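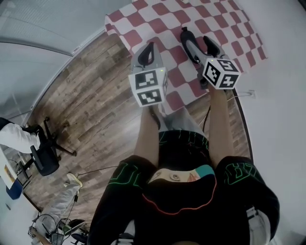
Learning to spell my own street

We moved to Kernton in February, and I have now spelled our new address out loud to 20 separate organisations. The street is called Drultetari Crescent. It isn't a crescent, for starters. It runs dead straight from the servo to the footy oval, then stops at a fence.

The woman at the electricity company was very patient. "D for David," I said, and we got as far as the second T before she asked whether I had another address. The bloke who rang about the internet wrote down Dull Terry, and our bills have come to Dull Terry Crescent ever since. They arrive faster than anything addressed properly, so I've left it alone.

Radek Polák at number 181 has lived here longest and has a theory that the name was a surveyor's handwriting gone wrong. His wife reckons it was somebody's racehorse. I went to the library to settle it and found a council booklet from 2000 with two paragraphs on the history of the bandstand, a recipe for lamingtons and a map on which our street is labelled Proposed Road. I did photocopy the lamingtons.

Meanwhile Asuka Noguchi, over the back fence, lives on Komesus Lane and can't see what I'm complaining about. She gets her parcels. She also gets about half of ours, and brings them round in a wheelbarrow with whatever's going mad in her garden, which at the moment is silverbeet. I have eaten more silverbeet this winter than in my entire previous life. It goes all right in a pie if you use enough feta to hide it.

The council is taking submissions on street renaming until 25th August. I filled in most of the form over a cuppa and got quite excited about Banksia Street, until I noticed there are already two of those in the shire. Then it asked for my current residential address, in block letters, one per box, and they'd run out of boxes at the R.

So we're staying put. I've ordered a rubber stamp with the address on it. It's gone to Asuka's.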